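Ikdale Robotics Club
Frequently Asked Questions

Last updated 16/02/2021

Most of the questions we get by email come from people who are thinking about joining, or from parents of people who already have. The answers are grouped by subject. If yours is missing, write to the club address at the bottom of the page.

Joining

Who can join?
Any student enrolled at Ikdale, in any grade or program. You do not need to have taken a programming or shop class. About half the work in a given term is neither of those anyway. We need people who can sort recordings, write up results, label parts and keep a schedule.

Do I have to try out?
No. Come to two meetings, then fill in the membership form. The form asks for an emergency contact and a signature from a parent or guardian if you are under 18.

Is there a waiting list?
There was one in November and it cleared over the winter break. We cap membership at 40 because of the size of the room. If we reach the cap again, names are taken in the order the forms come in.

What does it cost?
Dues are $40 for the year. This covers the club shirt, the use of tools and your share of the Pelletier Cup entry fee. It does not cover food on competition days or travel for family members. If the dues are a problem, tick the box on the back of the form and they will be waived. You will not be asked for a reason.

Can I join partway through the year?
Yes, up to the point where the competition roster is sent in. After that you can still come to meetings and work on a project, but you can't be added to the Pelletier team until the next season.

Meetings

When do you meet?
Tuesdays after the last class, until the building closes. Project groups also set their own times during the week. Those are posted on the sheet by the door and in the club calendar.

Do I have to come every week?
You have to come often enough that your group can rely on you. If you miss three meetings in a row without a message, your group may give your task to someone else. You are still a member.

What should I bring?
A laptop if you have one, with a charger. The club has a few to lend. Tie back long hair and leave dangling jewelry at home on build days. Safety glasses are provided and have to be worn at the drill press and the saw.

Can I bring a friend?
Yes, once. After that they need a form.

Projects

What is the club working on this year?
There are two main projects. Cikenent is the competition robot, a wheeled base with a lift. Trelletard is the manipulation project, where students record themselves doing everyday tabletop tasks and use the recordings to teach an arm to do them.

Which one should I pick?
Go by what you like doing. Cikenent has more cutting, drilling and wiring, and it has hard deadlines. Trelletard has more patient, repeated work at a table and more time at the computer afterward. You can switch once per term without asking. If you want to switch a second time, talk to both group leads first.

Can I do my own project?
If you can find one other member to work on it with you and write half a page on what you need. Parts for member projects come out of a separate budget of $1,000 for the year, shared by everybody. Requests are read at the first meeting of each month.

How far along is Trelletard?
We have 1,379 recordings that passed checking. A recording passes if the whole task is in it, the tags stay readable and the file opens. The ones that fail are kept in a separate folder – please don't delete them, as the software group uses them to test the checking script.

What are the tasks?
Short ones that start and end at a table: picking up a small item and setting it in a box, folding a cloth, moving something from one side to the other. The full list is in the project binder. New tasks are added when the group agrees on a written start position and a written end position.

Do I need to know how to code to work on Trelletard?
No. Recording, checking and labeling need no code at all. There is a short lesson in Python for anyone who wants it, usually in the second half of the meeting. People who already know some can go straight to the tracking software.

What are the black-and-white squares for?
They are marker tags. Each one has its own block pattern, and the software uses the patterns to work out where the tagged device is and which way it is turned. Don't write on them, bend them or put tape over the face. If a tag gets scratched or starts to peel, tell the group lead and print a replacement at exactly the same size. A tag printed at the wrong scale will give wrong distances for every recording made with it.

What does the recording table look like during a session?
It is an ordinary table in the club room, with the task items and the tagged gear set out together. People work at it from more than one side, so keep cables out of the way of your elbows as far as you can.

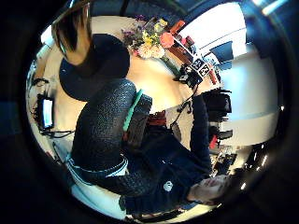
At the Trelletard table: flowers, a folded red cloth and a black device with two marker tags.

Can I bring in objects from home to record?
Yes, and we like having more variety. Keep them small enough to lift with one hand. No glass, nothing sharp and nothing you would be upset to see dropped. Put your name on the bottom and add the item to the list in the binder.

Will I be in the recordings?
Your hands and arms probably will be, and sometimes other people in the room. The files stay on the club computer and are not posted anywhere. The membership form has a separate line for this, and you can leave it unsigned. In that case you can check and label recordings but not sit at the table while one is being made.

Why was my recording rejected?
Usually it was stopped too early or a tag was covered by a sleeve. Look at the note in the checking sheet next to your file number. If there is no note, ask whoever was checking that day.

Competition

What is the Pelletier Cup?
A regional contest for school teams, held in the spring. Teams run their robot on a set course and then give a short talk on a technical subject. Cikenent runs the course. For the talk, we are presenting Trelletard.

Who gets to go?
Everyone on the roster may come. Only 2 students can be at the course during a run, one driving and one calling. The drivers are picked by timed practice runs, and all members can try.

What happens if we don't place?
We still get the judges' score sheets, and the group goes over them at the next meeting. Last season's sheets are in the filing cabinet, second drawer.

Parents and guardians

Is there an adult in the room?
Yes, at every meeting and every posted group session. Students may not use the power tools or stay in the room without one.

Can I visit?
Yes. Sign in at the front office first and come down to the club room. Please stay behind the yellow line if the saw is running.

Do you take donations of equipment?
We take working laptops, hand tools, unopened filament and USB cables. We can't take old televisions, printers or batteries. Write to us before you bring anything, and include a list.

How do I get in touch?
Write to the club address on the Ikdale activities page and put the project name in the subject line. Mail is read on meeting days, so it may be a week before you hear back.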